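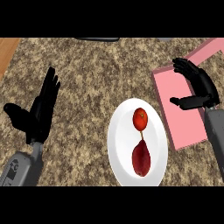 Mal-soon Kong told me I was making my dumplings too late in the day, and that this was the whole trouble with them. Evening dough is tired dough, according to her, and so is the person rolling it. I laughed, went home, and made another batch at nine at night, and they split in the pot like all the others.

So I started over. I'd been promising myself for years that I would learn to fold a decent dumpling, the kind you bring to someone else's house without apologizing, and this past winter I finally gave it a real go. I ate a lot of mistakes. My neighbors ate a lot of mistakes too, and they were very nice about it.

My first teacher was Zakhar Stetsiuk, who runs the Saturday class upstairs from the Brudamora bakery. I signed up thinking it would be a relaxed sort of morning with coffee. There was coffee, but you had to earn it. Zakhar makes varenyky, potato and fried onion mostly, and he starts everybody on dough alone. No filling for the first hour. You mix flour, warm water, a little oil and salt, and you knead until he comes over and pokes it. If he pokes it and walks off, you keep going. He poked mine and walked off 4 times (I kept track, I was getting sore about it).

What I learned from all that kneading is mostly about patience, and a little about flour. My dough had always been too dry. I was scared of it sticking, so I'd throw in another handful, and then the edges wouldn't seal. Zakhar's dough felt almost too soft to me, like an earlobe, and after it sat under a bowl for half an hour it rolled out thin without snapping back. Mine had been fighting me for years and I thought that was normal!

The potato filling has to be stiff. I wanted to add butter and sour cream and make it lovely, and I was told, firmly, that lovely goes on the outside. A wet filling finds its way out. You mash the potatoes plain, let them go completely cold, then stir in the onions, drained.

A few weeks later I went to Medina, the little restaurant on the corner where I've been having lunch since I moved to this side of town. Ibrahim Bashir does the cooking there, and he had heard from somebody that I was on a dumpling kick. He makes tiny ones with lamb, pinched into boats and baked for a few minutes before they go into the broth. I had never thought of baking them first. They stay firm, they get a bit of a toasty edge, and the yogurt sauce clings to them in a way it never does to a boiled one. He let me pinch a tray of them one slow afternoon. Mine looked like somebody had stepped on them. He served them anyway, to me, and charged me for lunch.

I should say something about pleats, because people get very worked up over pleats. I spent most of February watching my own thumbs. Mal-soon doesn't bother with them at all for everyday mandu. She folds the half moon, presses it shut, pulls the two corners around and sticks them together with a dab of water, and it looks like a little hat. It takes her a couple of seconds. I asked if the pleated kind tasted better and she gave me a look and passed me the soy sauce.

Her filling was the best thing I ate all winter, though. Pork, tofu, chopped kimchi, glass noodles, scallions. The trick is squeezing. She squeezes the tofu in a dish towel, then squeezes the kimchi, then squeezes the bean sprouts if there are any, and her forearms are something to see. I do it now too — over the sink, with an old pillowcase, and it makes a terrible mess.

By March I was confident enough to host. I had six people over and planned on 70 dumplings, half boiled and half fried, and I started at ten in the morning like Mal-soon said. I hate to report that it helped. The dough behaved, the light was good, and I had time to sit down for a while before anybody rang the bell. Two split. I ate those standing up at the stove.

The fried ones went first. If you've never done it, lay them flat side down in a hot oiled pan, wait until the bottoms are brown, pour in a splash of water and put the lid on fast. When the water has gone you take the lid off and let them crisp up again. Keep your face back when the water goes in. I have a small mark on my chin from learning that one.

There were eleven left over, and I froze them on a tray before bagging them so they wouldn't clump together. I had the last of them on a Tuesday with chili oil and a fried egg, and Mal-soon has already asked when I'm coming over to squeeze the tofu.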